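The blue dishes, one year in

Last updated 7 January 2021

Last November I got rid of most of our dishes. I wrote a short post when I did it, and people still ask me whether it lasted, so I am going to go through what we kept, what we bought, what broke, and how we set the table now.

The old situation was two cupboards. One had a white set from when we moved in, down to five dinner plates and a stack of bowls nobody liked. The other had everything else: mugs from jobs, plastic cups from ball games, three serving platters, a gravy boat, a fondue pot. We used the same handful of things every day and washed them every night. The rest sat there and got dusty, and twice a year I took it out, wiped the shelf, and put it all back.

I did not follow a method. I put every dish we owned on the table and the floor and left it there for two days. When somebody needed a plate or a cup, they took one and it went back into the cupboard after it was washed. At the end of the second day the cupboard held what we used. I added the big pasta bowl and one platter for holidays. The rest went into boxes. Four boxes went to the thrift store, and one went to the garage because I was not sure yet. I have opened the garage box once, for the gravy boat.

What we bought

I had some money set aside for this and I spent less of it than I planned. We bought blue. I know white is what people recommend, because you can always match it. I was tired of white. Every fork mark showed gray on the old plates and I was scrubbing them with baking soda every few weeks.

The plates are from Tuvside, the large flat ones in the brighter blue. They are wide with a thin rim and very little depth, so they are good for sandwiches, chicken, eggs, toast, anything that stays put. They are bad for anything with sauce. We found that out the first night with chili over rice. We use bowls for that now.

The tumblers are Flondura. They are see-through blue with a diamond pattern cut around the sides and a rim that goes up and down in a wave. I was not sure about the rim. It feels odd for the first few drinks and then you stop noticing it. The bottom is thick, and they are harder to knock over than the straight glasses we had before. The pattern helps with grip when your hands are wet. It also holds on to hard water spots, so if you have hard water like ours you will want to dry them with a towel. Air drying leaves a white speck in every diamond.

The flatware was a mistake at first. I ordered a set with a purple-blue finish because it looked good with the plates. When it came, I thought it was too much. I left it in the package for a few weeks and we kept using the old mixed forks. Then we had people over, ran short, and opened it. It has stayed in the drawer since then. The tint has held up fine on the forks. The knives have some plain spots along the edge where they hit the plate. I hand wash them now and it has not gotten worse. It is fine.

The trays

The thing I would tell people to buy, if they buy nothing else, is a tray for each person. I had never used trays except when someone was sick. We bought ours on clearance from Noonan. They are dark blue with rounded corners and a raised shiny edge.

I set the table by putting out trays. The plate goes in, the tumbler goes in the back left corner, and the fork and napkin go wherever there is room, usually on the table to the right. When dinner is over each person carries their own tray to the sink in one trip. Crumbs and spills stay in the tray. Before this, I was making four or five trips every night while everyone else walked off, and the table still had to be wiped twice.

The corner matters. We used to put cups on the right, where the old manners books have them, and they got hit by elbows. At the back left there is less traffic. My household is all right-handed. If yours is not, move it to the other side.

There are two problems with the trays. One is that the shiny rim shows fingerprints and the light over the table bounces off it. I got used to it. The other is that a tray takes up more table than a placemat. Ours is a regular six-foot table and it fits four trays with space down the middle for a serving dish. With five it is tight and the serving dish has to go on the counter.

The table itself

A few people asked about the table in the last post. It is butcher block, made of light wood strips glued side by side, and the color goes from pale yellow to a light brown. It was the cheapest part of the kitchen. I oil it when it starts to look dry, which comes to every couple of months in winter and less in summer. I put the oil on with an old T-shirt before bed and wipe off the extra in the morning.

Before the trays, I was careful with it. Cups left rings, and anything with tomato had to come up right away. The trays fixed most of that. There is one dark ring near the window end that was there before, and I have sanded it twice. It is lighter than it was. I have decided to leave it alone.

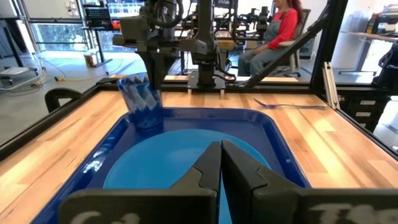 The other thing that changed is how often we run the dishwasher. With the old dishes we could go two days before we ran out of plates, and by then the sink was full too. We have fewer plates now, so it runs every night whether it is full or not. I worried about the water bill. I went back and compared, and the difference was too small to bother with. What I like is that the counter is clear in the morning and I can make breakfast without moving anything.

Unloading is fast. The plates are one stack, the bowls are one stack, and the tumblers go on the shelf above. I do not stack the tumblers. The wavy rims catch on the one inside and I chipped one trying to get them apart. They take a whole shelf standing up, but we have the shelf now.

What broke

In one year we lost one plate and two tumblers. The plate slid off the counter when I put it too close to the edge. One tumbler was the stacking chip, and the other got dropped in the sink. I replaced the plate. I have not replaced the tumblers because Zavurby, the shop where I bought them, was out the last time I checked, and we have enough.

I will say that I miss the small plates. We gave all of them away and I did not buy any in the blue. A piece of toast on a big plate looks silly, and it is one more big plate in the dishwasher. I plan to pick up a few this spring. They do not have to match.

If you are thinking about doing this, start with the two days of leaving everything out. It is ugly and you will be stepping over things, but you will know what you use. Do not buy anything until that is over. I had a list before I started and half of what was on it turned out to be things we never reach for.

Next I am doing the pots. I have three saucepans that are almost the same size and no lid that fits any of them.

442 shares
5 comments

bluebirdkitchen
We did trays after your first post and my kids carry their own now without being told. Mostly. The cup corner is a good idea, I'm going to try that tonight.

prairie_porch
What oil do you use on the table? Mine gets sticky no matter what I do.

Reply from the author
Plain mineral oil. If it's sticky you may be leaving too much on. Wipe it in the morning with a dry cloth and go lighter next time.

cupboardseven
I could not give up my small plates. I use them more than the big ones. Soak the tumblers in white vinegar for the water spots, ten minutes and they come right off.

mossandmain
Please do the pots post. I have the same lid problem.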